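Ornus Questions Long-Life Claims for Wooden Tabletops, Publishes Its Own Test Results

Independent furniture tester says most "scratch-proof" finishes did not live up to the label

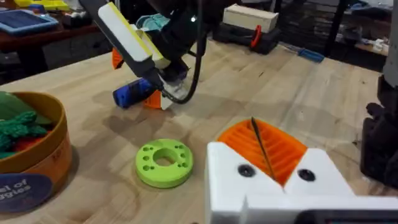

A light wooden tabletop with a lime-green disc lying flat on the grain and a round cardboard container at the left.

20 April 2023 – Ornus, the independent furniture testing workshop, today released the results of its first study of light wooden worktables sold for home workshops, craft rooms and small studios. The study asked whether tables advertised as "scratch-proof," "stain-proof" or "made for a lifetime" deserve those words. In most cases, Ornus does not think they do.

The workshop tested 110 tabletops between December and the end of March. Each one was bought at full price from a regular store. No maker supplied a sample, and none was shown the results before publication.

Of the 110, only 11 came through the full program without a mark that could be seen from a normal sitting distance. Price was a poor guide. The most expensive table in the study cost 248 dollars more than the best performer and did worse on both scratches and water rings.

"I have read a lot of table labels this winter, and I believe very few of them," said Nouhaila El Khatib, head of testing at Ornus. "A finish that survives a soft cloth in a showroom tells me nothing. People drag things across a worktable. They put down hard plastic parts, cardboard tubs, tools, cups. If a label says lifetime, I would like to know whose."

The main test slid small hard objects over the bare surface 2,000 times along the grain, then the same number of times across it. Marks across the grain were easier to see on nearly every table. Ornus notes that several labels mention resistance to scratches without saying in which direction the maker tested, or whether the maker tested at all.

A second test left damp cardboard standing on the surface overnight. Pale tops with a visible grain showed rings more often than the workshop had expected, including some sold as stain-proof.

Two products are discussed at length in the report. The Lonis worktable kept its color well and is recommended with reservations, mainly over its soft edges. The Zenilness table carries the boldest promises of any in the study. Ornus could not confirm them and has asked the seller for the test records behind the claims. None had arrived by the time this release went out.

Ornus also warns against reading too much into its own numbers. The study covers new tables over one winter. It cannot say how any of them will look in ten years, and the workshop suggests that shoppers ask how anyone else can.

Buyers are advised to ask the store what the finish is, whether the top can be sanded and oiled again at home, and what the warranty leaves out. In the warranties Ornus read, ordinary surface wear was usually on that last list.

The full report can be read at the Ornus workshop on Abdel Hamid Street or requested by mail free of charge. A follow-up on desk and kitchen surfaces is planned for December.

Press contact: Nouhaila El Khatib, Head of Testing, Ornus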